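Fill Weights and Short Measure: a Conversation with a Packaging Auditor

The auditor has checked fill weights at bottling plants for most of a working life, the last stretch of it from an office in Prinwood. We spoke by phone on 23 December 2020, between two site visits, and the subject was average weight.

"A label gives one number," the auditor says. "The line gives you a spread. My job is the distance between them."

Under the scheme used at the Flernutthorpe plant, a batch is judged on its mean, with a separate limit on single bottles that fall well below the label. The last batch audited there held 3489 bottles, of which 88 were pulled and weighed. Two were light. Both stayed inside the limit and the batch was released.

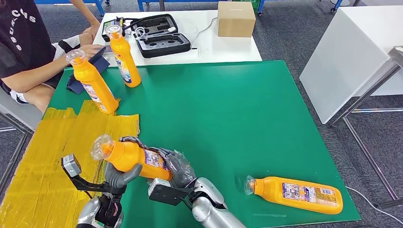 Tare and its problems

Most disputes start with the empty container. Plants tend to weigh a few empties, take an average and leave it in the system for months. "Then the supplier changes the mold and the bottle gets lighter," the auditor says. "The scale still subtracts the old figure. Every reading after that is wrong by the same amount, and the chart looks perfect."

Belteo, a contract filler, now takes a new tare with each delivery of empties. Jelínek does it once per shift – slower, but the records are easier to defend.
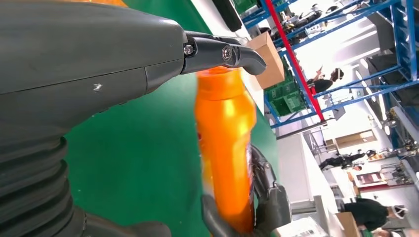 Temperature is the other regular argument. Product filled by volume and checked by weight needs a density value, and that value has to match the temperature at the nozzle. The auditor asks for the thermometer's calibration record first and the density table second.

A revised sampling sheet goes to the plants in January. It adds one column, for the date of the last tare.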